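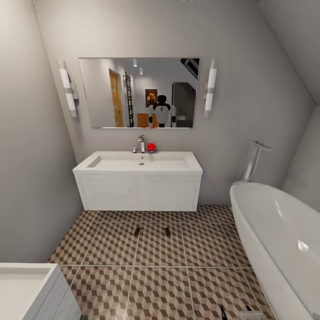
Gray walls, a wide white vanity and a large mirror with a sconce on either side, under a sloped ceiling.

8/6/26
By Sinéad Nic Giolla

Glenys Mudgway has spent 22 years' worth of patience on other people's bathrooms, by her own estimate, and would like it known that she has one of her own that isn't finished.

"The door doesn't have a handle," she says. "There's a spoon."

She runs Nepia, a two-person practice that plans small bathrooms for old houses, from a room above a bakery. The other person is Rangi Paewai, who does the drawings and, on the morning I visit, most of the sighing. Their specialty is attics, where the ceiling comes down to meet you whether or not you're ready.

"People measure the floor," Mudgway says. "Then they stand up."

Her first question to a new client is how tall the tallest person in the house is. The second is who shaves. She has had couples leave the room to discuss the second one.

Lighting is where she gets stern. Most of us, she says, have spent our lives under one fixture in the middle of the ceiling and have concluded that we look tired. She wants light from both sides of the face, at eye level, and she wants it decided before the tile. "A client spent $2,796 on a faucet and then asked if we could save on the wiring," she says. "I went for a walk."

Paewai, without looking up: "She went for two walks."

Nepia sees more than 900 inquiries a year and takes on very few of them. The current job, which the office calls Rekosetti for reasons both of them decline to explain, has been through eight versions. Version six was the good one. The client's brother disagreed.

I ask about color. Mudgway likes gray and is tired of defending it. "They say it's cold. Well, you're in there with no clothes on, so turn up the heat." Paewai prefers green and has been allowed it once, inside a cupboard.

What about storage? She says people need half the shelves they ask for and one more drawer than they'll admit to. She once opened a client's cabinet and found eleven kinds of sunscreen — "in October," she adds, still affected.

As for the spoon, she has a handle picked out. It has been in her coat since spring. Paewai has offered to put it on for her, and she has asked to see a drawing first.

Contact the home desk | © Clokberg Weekly | Back to top

Comments

Wiremu Wihongi
We have the single ceiling light. I thought it was my age.

Weronika Olszewski
Would have liked more on fans. Ours sounds like a bus and the mirror still fogs up.

Eta
Team green cupboard.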